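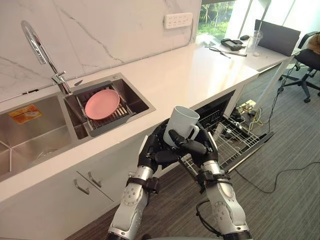 A white mug held in two robotic hands at the edge of a kitchen counter.

Athletes Should Be Allowed to Have Politics

By Hakim Yusof

Last Thursday the marathon runner Sugeng Halim was asked at a press event in Sutherland what he thought of the plan to sell the municipal track at Stestedwood. He said it was a bad plan and that he would vote against any council member who supported it. His answer took less than a minute. By the evening his sponsor, the sportswear firm Vurnum, had put out a statement saying that Halim's views were his own and that the company "remains focused on performance."

The newspaper I read had 127 comments under its story the next morning. I read most of them. A few were about the track. The rest were about whether a runner had any business talking about it.

I think he did, and I would think so if he had said the opposite.

The usual objection is that people follow sport to get away from politics. I understand that. I watch football on weekends and I don't want a lecture at halftime. But Halim did not interrupt a race. A reporter asked him a question and he answered it. If we don't want athletes to talk about these matters, the complaint should go to the people holding the microphones, who know very well what kind of answer will travel.

The second objection is that athletes have influence they didn't earn in the field they are talking about. This is true, and it is also true of nearly everyone who gets quoted in the news. A man who made his money in parking garages can speak on school policy at a chamber of commerce lunch and have it reported respectfully. Halim trained at Stestedwood for 10 years. On the specific matter of what the track is used for and who uses it, he knows more than most of the council.

I will grant that he knows less about the budget. The council says the track needs new drainage and that the money isn't there. Halim didn't mention drainage. Someone should have asked him about it, and if he had no good reply, that would have been worth printing. Arguing with a person is a normal way to treat him when he has said something in public. Telling him to go back to running is a way of avoiding the argument.

What bothers me more is the sponsor. Vurnum has used Halim's face on buses and billboards with slogans about courage and speaking up. I counted three such slogans on my way to work before the last campaign came down. A company that sells shoes this way should be able to get through one local news story without stepping away from its own runner. I don't expect a firm to agree with him about land use. It could have said nothing at all, and most readers would never have noticed.

There is also the matter of contracts. Hendevura, the agency that represents Halim and a number of younger runners, has confirmed that its standard agreement includes a clause on "public controversy." The agency would not say what counts as controversy. An established runner can probably afford to test the wording. A 19-year-old with a first contract can't, and she will learn to say that she is just taking it one race at a time. We then complain that athletes are dull in interviews.

I would like to see that clause narrowed. It is reasonable for a sponsor to protect itself against cheating, violence or racial abuse, and those things can be written down plainly. An opinion on a council vote should not be on the list, and three sentences of clear language would be enough to keep it off.

The council votes on the sale in July. Halim has said he will attend the meeting and speak during the public comment period, under the same time limit as everybody else. Residents who disagree with him can sign up too. The form is at the front desk of the town hall and closes at noon on the day of the meeting.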